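Folding on the bed: a winter-clothes talk with Dragica Vlachou

When I called on Dragica Vlachou she had the kettle on, a plate of walnut cookies out, and a plan for the afternoon that she had no intention of dropping just because a reporter was coming. "You can ask me anything you like," she told me, already halfway down the hall, "but you'll have to ask it while I fold."

So that is how we did it, and I think it was the best way to talk to her. Dragica runs Skurnero, a small coat-and-blanket exchange where families on her side of town hand down winter clothes their children have grown out of and go home with the next size up. It began 15 years ago with a rack in her front hall, and it has grown (she makes a face when I say "grown," as if I were accusing her of something) to 134 families. By her own notebook, 3,677 pieces have gone out the door in that time, and she is still sorry about a few that went out with a broken zipper.

I asked why she folds on a bed when she has a perfectly good dining table.

"Oh, the table is too high for me and too slippery," she said. "A padded jacket slides on a table. You get one sleeve in and the other sleeve gets away from you. On a bed the thing stays put, it sinks in a little, and you can lean on it with your whole arm. And my mother did it on the bed, so there you are, I never learned another way."

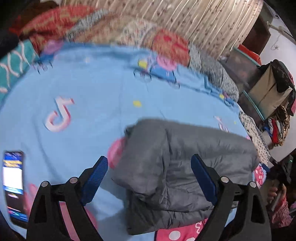 The gray quilted jacket on the bed, with a phone on the sheet nearby.

Quilted jackets are her favorite subject, and I'm glad I asked, though it took up most of a pot of tea. She does up the zipper first, always. Then the jacket goes face down, the sleeves come in across the back, and she folds it up from the hem. What she will not do is squash it. Years back she bought a set of vacuum bags under the name Ruawai and put away a whole shelf of padded coats in them, very proud of herself, and when she opened the bags in January the coats were as flat as pancakes and it took days of shaking to bring them back.

"I cried, nearly," she said, laughing about it now. "All those lovely fat coats! You want to leave the air in. It's the air that keeps the child warm. So I fold it loose and I put it on top of the pile, never at the bottom, and if it takes up half a shelf then it takes up half a shelf."

We got onto bedding after that, as you do. Dragica has strong feelings about children's sheets, and they are all on the side of the children. People bring her plain ones, sometimes very good plain ones, and apologize when the ones they have are covered in cartoons. She wishes they wouldn't.

"Give me the pigs any day," she said. "A big pink pig in a polka-dot dress, smiling at you, how could you be cross at bedtime? My neighbor at Skodach, where I lived before, she bought everything in beige. Beautiful linens. And her boy came over to my place every chance he got and asked to nap with the pigs!"

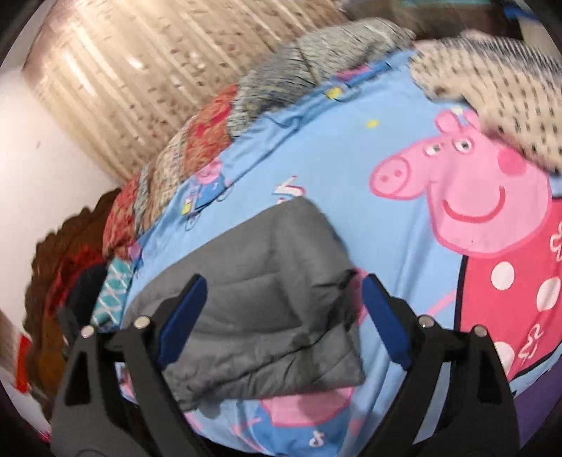

Words: staff writer, Cena neighborhood newsletter
Thursday, November 26, 2020

I wondered whether all that pattern made it harder to see what she was doing, and she thought that over for quite a while, smoothing a pillowcase on her knee. She decided it was the other way around. A plain gray jacket shows up nicely against a busy blue sheet, she said, and it's the busy things that get lost on it. Small socks are the worst. She once hunted a whole evening for a baby sock with dots on it and found it the next morning, right in the middle of the bed, lying on a dotted dress as snug as you please.

This year the exchange works by appointment, one family at a time, with bags set out on the porch, and she misses the noise terribly. In other years there would be children trying on hats in the hall and somebody's grandmother taking over the kitchen. She has kept the phone busy instead. People call to ask what size a four-year-old wears if he's tall, or whether a coat can be washed with tennis balls (it can, she says, use 2, and expect a racket from the dryer), and the calls tend to run on.

"They ring about a coat and we end up on soup," she said. "I don't mind it. I put the phone down next to me on the bed and I keep folding."

Before I left I asked what she could use most right now. Mittens on strings, she said, and snow pants in the middle sizes, and blankets of any color at all as long as they've been through the wash. Then she sent me home with the rest of the cookies and a scarf I had admired only to be polite, and I've worn it every day since.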